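# Floor pickup, Bredine flat

Whether a machine can tidy a room depends a good deal on what you call tidying. At Bredine we use a narrow definition: objects on the floor go into a bin, the bin stays where it is, and no person touches anything until the run is over. The gallery covers the May runs. Total attempts logged: 2,989. Objects that ended up in the bin: 1,178.

The floor is harder than it looks. A marble pattern gives the vision software plenty of thin, high-contrast lines that have nothing to do with any object, and shiny items pick up highlights that shift as the arm moves. Touching objects are the other standing problem – the planner has to decide where one ends and the next begins before it can choose a grasp. 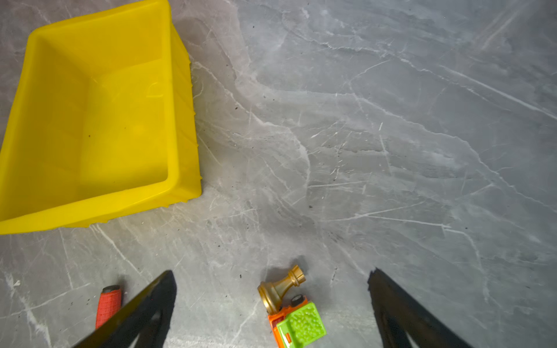

*Gold-colored chess piece on its side, touching a toy truck with a bumpy green block. Yellow bin still empty.*

Pairs like this are logged as "contact" cases. We ran 339 of them and the arm separated and binned both objects in 44. The usual failure is a grasp that closes on parts of both, lifts, and drops one. A narrow waist, as on a chess piece, is a good grasp point if the fingers can reach it without pushing the neighbor away.

A person clears the same floor in under a minute, mostly by grabbing two or three things at once. The Farnska planner handles one object at a time and replans after every lift, so even a clean run is slow. For a shop floor at closing time that may be acceptable. For a family living room before dinner it isn't yet.

Next set: the Trotby planner on the same floor, same bin, with soft toys added. Runs start Wednesday.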